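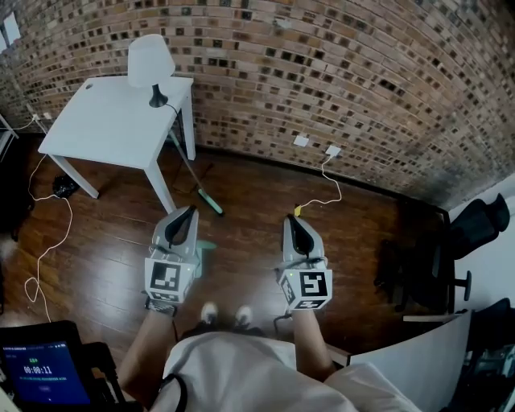 Eleven seconds on the timer, both grippers in hand, table and lamp in the corner.

I've been meaning to write up the November results from Flomgate, our small study on teaching a two-armed robot from hand-held grippers. You hold one in each hand, do the task yourself, and the marker cubes on the grippers let us work out where each one was at every moment. The robot never has to be in the room, and most of our recording was done sitting in a chair.

The question was a narrow one. We had 873 recordings of household jobs such as moving a lamp or folding a cloth, and we wanted to know how much the pauses mattered. People stop a lot when they do things with grippers. They wait, shift their grip, look for the next object. We trained one policy on everything as recorded, and a second one with every pause longer than 2 seconds cut out. Both used the same settings and were tested on the same arms at Kvaran, 20 tries per task.

I expected the trimmed version to win easily. It was quicker, but it dropped things more often, mostly on tasks where one hand has to hold still while the other works. When I went back through the recordings, a fair share of what we had cut was one gripper holding something steady. Our pause detector only looked at speed, so it couldn't tell holding from waiting.

The fix was dull. We now keep any pause where either jaw is closed on something, and cut the rest. That put back nearly 300 of the clips we had shortened, and the drops went down to where they were before, with most of the speed kept.

I haven't tried it on longer tasks yet. The jaw reading is also noisy on soft things like cloth, so some of those pauses are still being cut by mistake. I'll look at that next, and the trimming script will go up on the Flomgate page once I've tidied it.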